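# Getting the reading corner back in order – project report

Bautista Escobar, 2024-08-17

So my project was the shelf problem. If you've been in our study room since March you know what I mean: books lying flat, books spine-down, books on top of the printer. The register says we own 283 titles and I could find maybe half of them without crawling under something. I wanted to know if plain cardboard magazine holders would fix it, or if I'd just be giving the mess nicer walls!

I started small. I put one holder on a white table and worked with only a couple of books at a time, putting them in and taking them out over and over (744 moves by the end, I kept a tally). I wrote down every time a book leaned, slid or got stuck. 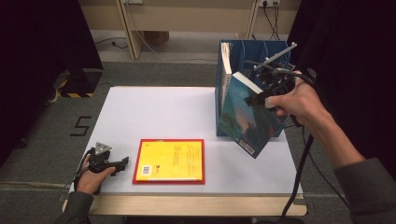
The leaning was the big one. A holder with one book in it is hopeless – whatever you add next flops over at an angle, and then you need to hold the first one still while you pull the second one out. Thin paperbacks were worse than hardcovers. Once the holder was nearly full everything stood up fine, but then it got tight and I started scuffing corners, especially on my Hekari atlas (sorry, Hekari atlas).

The best setting I found was to leave a gap of two fingers and put the stiffest book against the side wall. I also tried sorting by height instead of by subject. It looks great and it's useless, you can't find anything.

I labeled 8 holders with my own tags, Grekden for the science stuff and Arruda for stories, which are just the names of our two study groups. People got used to them pretty fast, except the big art books don't fit in any holder at all. Those are still on the printer. I'd like to try a wider box for them next term, if there's any cardboard left.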